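Flurnodby Raptor Aviary - seasonal inspection checklist
Completed 7 April 2024, L. Obi

**Flights and mews**

- [x] Double doors latch from both sides. *Inner latch on flight 2 stiff, oiled.*
- [x] Roof netting sound. *Small tear over the north perch, tied off. Needs a proper patch before May.*
- [ ] Perch coverings. *Turf on the two falcon blocks is worn flat. Replace both.*
- [x] Bath pans scrubbed and refilled.
- [x] No droppings or casts left under night perches.

**Weights and scales**

- [x] Scale checked against the 300 g test weight. *Reads true.*
- [x] Red-tail hen, 1,301 g. *Up a little on last check - leave rations as they are.*
- [x] Peregrine tiercel, 647 g. *Keen, good colour in the feet.* 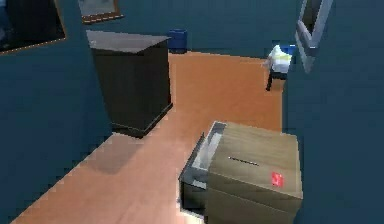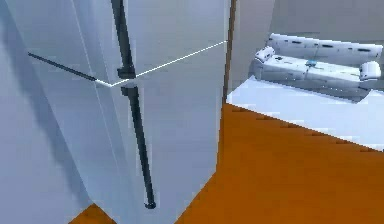
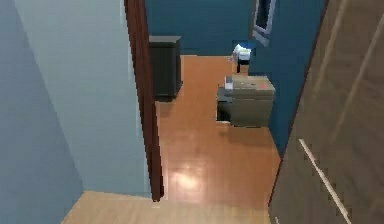

Issue 3, page 2

**Food and medical**

- [x] Quail thawed in the fridge, never on the counter.
- [ ] Freezer log filled in daily. *Two days blank. Initial it even if nothing is taken out.*
- [x] Vet's after-hours number posted by the door.

**Equipment**

- [x] Jesses and leashes greased, no cracking.
- [ ] Travel box vents. *Navaratnam box has one blocked with old bedding. Clear it and recheck.*
- [x] Telemetry batteries replaced.

Open items go to Ollov shed whiteboard. Recheck in May.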